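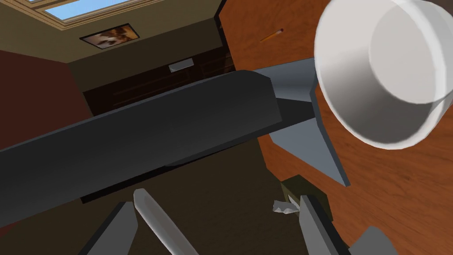 Slide 2: Simulated desk, gripper at the tissue box. Leave it up while people find seats.

Good afternoon. I was asked to answer one question in 30 minutes: can a machine tidy a desk yet? The short answer is no, and I have 17 slides of longer answer.

Look at the job. One pencil, one tissue box, one white container, a monitor on a stand. My nephew could deal with it for a cookie. (Pause. If no laugh, move on.)

Start with the pencil, because everybody thinks it's the easy one. It's thin, it lies flat on the wood, and fingers that come in a little high close on air. Everaldo Queiroz spent most of August on pencils at Landale and now writes only in pen.

Then the tissue. A box has corners you can plan for. A crumpled tissue has whatever shape it felt like having. In simulation we decide how it bends, and then a real one disagrees.

Mention that the room is tilted from this view. A person tips their head and the desk stays a desk. Software has to be taught that courtesy.

The Womulham numbers: 9 chores on the list, 2 we'd let it do with the door closed. Don't name the other seven, the Q&A will get there on its own.

Credit Mbali Matlala for the grasp planner — she's in the second row and will pretend she isn't.

Shop floor, quickly. Potgieter wants bins sorted, and bins are kinder than desks. Same parts, same place, no tissues. I'd bet on bins first.

Next slide: what "done" means when the thing being tidied is someone else's mess. Drink water before this one.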